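Flilora Tabletop Demonstrations, Utensil Sorting Subset
Data card, revision 3

Maintainers: Busisiwe Molefe, Tormod Forsberg
Collection lead: Bheki Radebe
Last revised: 21 October 2023

Summary

This subset contains 433 teleoperated episodes of a two-arm robot placing kitchen utensils into a gray plastic caddy with three compartments. It is meant for training and testing imitation policies that take camera images and joint state as input and return joint targets. It was recorded at the Boltavdale lab on the same station as the Flilora pouring and folding subsets, and it uses the same file layout.

Of the 433 episodes, 424 are marked as complete. The other nine ended with a utensil out of reach or an operator abort. They are kept in a separate folder and are not loaded by default.

Task

An episode starts with one or more utensils lying on the cloth and ends when each of them stands in a compartment, handle or head up. Either arm may do the placing. Handovers between arms are allowed and are tagged as such. The utensil pool includes spatulas, slotted turners, a whisk and wooden spoons. Some episodes start with part of the set already in the caddy, so that a policy sees partly finished layouts as starting states.

A bottle or jar may stand near the caddy as a distractor. It is never the target. Episodes in which a distractor tipped over were discarded and recorded again.

The language instruction is one sentence per episode, written by the operator before recording. Wording was left free. Expect "stand the spoon in the middle slot" next to "spoon goes in the caddy" for what is the same motion.

Collection

Operators drove the arms with a pair of leader arms. Anderson Arruda and Tumelo Lekota recorded most of the episodes; the operator field holds a code, and the codes are not mapped to names in the release. Each operator did 40 practice episodes before anything was kept. Practice episodes are not part of the data.

Episodes are capped at 2000 control steps. An operator who reached the cap had to stop, and the episode was marked incomplete.

The layout for each episode came from a card drawn before the reset. A card gives the starting position of each utensil, the fill state of the compartments, and whether a distractor is present. The caddy was returned to the middle of the table between episodes but was not fixed down, so its position drifts by small amounts. We left this in on purpose.
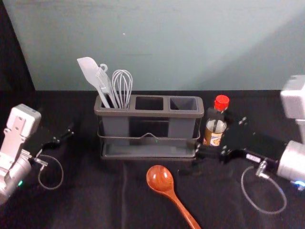 Handle direction matters more than we expected. With the spoon bowl toward the caddy, operators mostly picked near the middle of the handle and rotated the wrist during the lift. With the bowl toward the operator they tended to pick, set down, and pick again. The regrasp tag marks these cases. Anyone training on short action chunks should look at the tagged episodes first - they contain long pauses with both grippers still.

File layout

episodes/ one folder per episode, named by index
episodes/NNNN/states joint positions and gripper opening, both arms
episodes/NNNN/actions leader arm targets, same rate as states
episodes/NNNN/head head camera video
episodes/NNNN/meta instruction, operator code, card number, tags
incomplete/ same structure, not loaded by default
splits/ train and held-out lists

The held-out list was made by card number, so no starting layout appears on both sides. Please do not re-split at random if you plan to report numbers next to ours.

Loading

The Kernix loader reads the folders directly. Set include_incomplete to true if you want the failed episodes. Set tags to a list to filter. Video is decoded on access and is slow from network storage; copy the episodes folder to local disk first.

Known issues

1. Revision 1 had left and right gripper values swapped in the states files. Fixed in revision 2. Actions were correct throughout.
2. The loader does not check that video length matches the number of states. Some episodes have one extra video frame at the end. Drop it.
3. The cloth was not smoothed between episodes. Creases change over a session and can give away recording order.
4. Wall and cloth colors do not vary. A policy trained only on this subset should not be expected to work on another table.
5. Thin handles lying flat on the cloth are hard to pick up, and the data reflects this. Several grasps slip and are repeated within an otherwise complete episode.

Changes since revision 2

Added the regrasp tag. Rewrote the card numbers from the January sessions, which had been entered by hand with leading zeros missing. Moved one episode to incomplete after review by Molefe.

Use and contact

Free for research use under the Mtshali data terms, included in the root folder. Report problems through the issue tracker with the episode index and the revision number. Questions about the layout cards go to Radebe, and questions about the loader to Forsberg.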